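Tabletop (furniture)

208 shares 3 comments

A tabletop is the flat upper part of a table, on which people eat, write, work or put things.
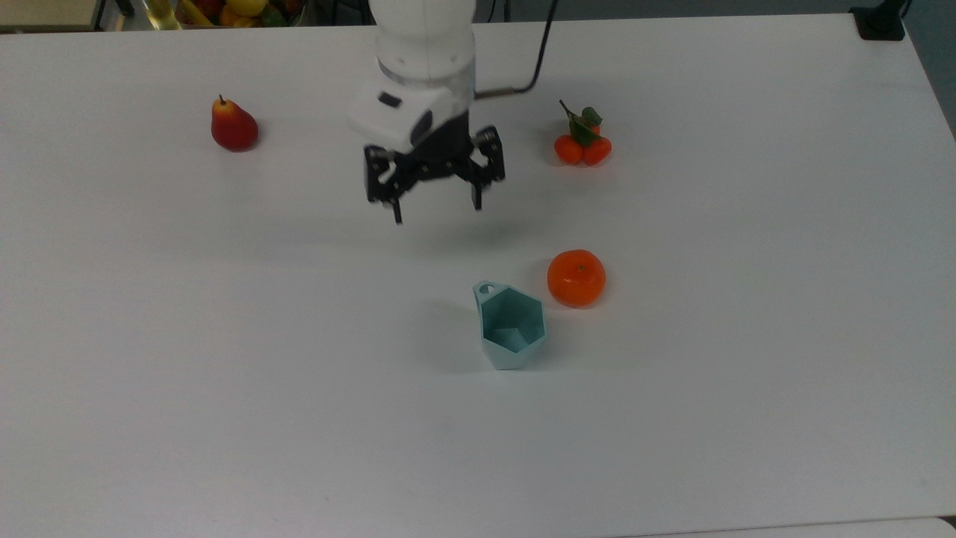 The word is written as one word in most dictionaries, but some furniture sellers still write it as two. In the trade it is also sold alone, without legs, and the buyer chooses the base later.

Shapes

The rectangle is the most common shape, because it can stand against a wall and it is easy to cut from a board. Round tops are liked in small dining rooms, where a person can sit at any point of the edge. Oval tops are between these two. A drop-leaf top has one or two parts with hinges, which hang down when they are not needed.

Materials

Solid wood is the oldest material still in wide use. It becomes wider and narrower with the humidity of the room, so the maker must fix it to the base in a way that permits this movement. Boards made of wood particles move less, but their edges need to be covered. Stone and glass are heavy and easy to wipe. Metal tops are frequent in kitchens of restaurants.

The furniture maker Emiliano Mateos, in his workshop manual from Pustton, divides finishes into 2 groups: those which enter the wood, such as oil, and those which stay over it, such as varnish. An oiled top can be repaired in one small place. A varnished top usually must be sanded completely.

Color

White and pale tops return more light to the room, and for this reason they are often chosen for drawing and sewing. Dark tops show dust more quickly. Tahsin Gamage, who wrote on the furniture of offices in Clellen, noted that very shiny tops were tiring for the eyes of clerks who sat near a window.

Care

Most tops are cleaned with a soft cloth and a little soap. Hot dishes should be placed on a mat. On oiled wood, new oil is applied when the surface looks dull.

Collections

The Ertürk furniture collection in Toro keeps roughly 2,000 tables and loose tops, the majority of them from private houses. The drop-leaf tables are shown on the ground floor.

See also: Desk, Trestle table, Workbench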